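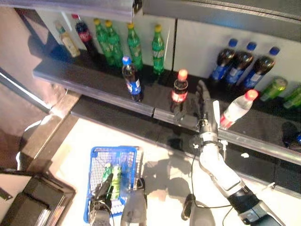 25.09.2010 – Umbau Studio 2, Werkstattbuch

Samstag, also endlich mal Ruhe im Haus, kein Sendebetrieb bis zum Abendmagazin. Ich hatte mir die neue Regie vorgenommen und bin natürlich zuerst wieder im Kabelkanal gelandet. Die Trasse vom Maschinenraum rüber ins neue Studio ist jetzt durchgezogen, 118 Meter am Stück, und ich muss sagen: das SDI-Signal kommt am anderen Ende sauberer an, als ich gedacht hätte. Mit dem alten Koax wäre das nie gegangen. Trotzdem kommt da noch ein Reclocker rein, sobald Pritex liefert. Die haben uns den für letzte Woche versprochen, bitte am Montag nachhaken, falls ich nicht dazu komme!

Steckfeld: 23 Buchsen belegt und beschriftet, Liste hängt innen an der Tür vom Gestell. Buchse 10 hat einen Wackler, ich habe sie mit rotem Band abgeklebt. Bitte nicht benutzen, auch nicht »nur mal kurz«. Ich vermute die Lötstelle hinten am Mantel, komme da aber nur ran, wenn das ganze Feld nach vorne rauskommt, und dazu hatte ich heute alleine keine Lust.

Dann der Ton. In der Sprecherkabine brummt es, sobald das Lichtpult an ist. Erst dachte ich an die Dimmer, also alles runtergefahren, Brummen noch da. Pult vom Strom, Brummen weg. Das Pult hängt an derselben Phase wie die Kabine (wer hat das denn so geplant?), ich habe es provisorisch über eine Verlängerung an den anderen Kreis gelegt. Viel besser, aber ganz hinten hört man noch was. Trennübertrager probieren, im Lager müssten noch zwei von der Außenstelle Stastov liegen, graue Kiste, oben rechts.

Intercom läuft! Drei Sprechstellen, alle mit Rückweg. Die vierte, die an der Kamera beim Fenster, meldet sich zwar an, überträgt aber nichts. Kabel getauscht, Headset getauscht, gleiches Ergebnis. Geht zur Reparatur, Zettel klebt dran.

Akustik: Die Elemente von Dandano sind an der langen Wand montiert, an der kurzen fehlt noch die untere Reihe. Einmal in die Hände geklatscht, das Flattern ist fast weg, richtig schön. Nachhall messe ich erst, wenn auch der Teppich liegt, vorher bringt das nichts.

Material: Die Rechnung für Stecker und Kleinkram liegt bei 1.122 Euro, Kopie im Ordner »Su« (für Studioumbau, falls wieder jemand rätselt). Schrumpfschlauch in klein ist alle, Kabelbinder reichen noch.

Offen:
Reclocker einbauen
Buchse 10 nachlöten
Trennübertrager Kabine
Taktverteilung fürs Magazin prüfen, da habe ich noch gar nicht reingeschaut
Klimagerät pfeift auf Stufe drei, Lüftungsbauer anrufen

Probesendung aus dem neuen Raum bleibt für Dezember stehen. Wenn das Pult rechtzeitig eingemessen ist, schaffen wir das auch – die Regie macht mir weniger Sorgen als die Kabine.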